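Minutes, equipment review meeting, 2/28/23

Present: Anqi Wei (chair), Kerttu Rantala (minutes), two from the packing benches, one from purchasing.

Apologies: none received.

## 1. Last meeting

Agreed as a true record, apart from the spelling of Evangelista, which has been wrong in three sets of minutes now.

Action on the bench lighting is still open. Purchasing to chase.

## 2. Florkik trial offer

Anqi went through the offer from Barness. Florkik is their planning package for gripper arms. Barness say it can be set up entirely in simulation, with the customer's goods modelled beforehand, so the arm is ready to work on the day it arrives. The trial licence runs for 90 days. After that it is 400 a month per arm, support not included.

Kerttu asked what "ready to work" means and whether it is written down anywhere. It is in the brochure. It is not in the draft contract.

Purchasing pointed out that we were told much the same about the Isport feeder, which then spent most of its first spring under a dust sheet. Anqi said that was a different supplier and a different sort of machine. Purchasing said the sentence in the brochure was nearly word for word.

The meeting then looked at the material Barness sent with the offer.

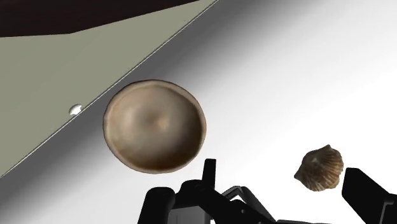
*Florkik, simulated view: gripper with bowl and shell.*

Kerttu said the shell was a fair choice as a test item, being small and ridged, and closer to our giftware than the plain blocks most suppliers use. She was less happy that neither the bowl nor the shell appears to be resting on anything. If the software lets goods hang above a surface, she would like to know what it thinks weight is. One of the bench staff asked whether a rendered bowl can be chipped. No answer to that in the papers.

Anqi thought the modelling of the bowl was good, with the uneven rim in particular, and said we should not mark Barness down for sending early material. Purchasing asked why they had sent it, in that case.

There was some discussion of breakages. Barness give no breakage figure for real goods. They offer a "grasp score" and do not say what it is out of.

Agreed that we do not sign for the trial on what we have seen. Barness to be asked for:

- unedited video of a real arm handling real bowls, ours if they will take a box
- the meaning of the grasp score
- the "ready to work" wording in the contract itself
- the price of support

**Action:** Anqi to write to Barness. Kerttu to pack 6 seconds from the returns shelf for them, chips noted beforehand.

## 3. Evangelista service contract

Renewal is due in April. The price has gone up again and the call-out time has not come down. Bench staff reported 7 stoppages on the line since the last visit, most of them cleared with a screwdriver before anyone rang. Purchasing to get one other quote.

**Action:** Purchasing.

## 4. Any other business

The label printer is still printing slightly to the left. Kerttu has the manual.

Anqi asked that supplier brochures be sent round before the meeting in future and not handed out during it.

## 5. Next meeting

In April, once Barness have replied. If they have not replied, item 2 comes off the agenda.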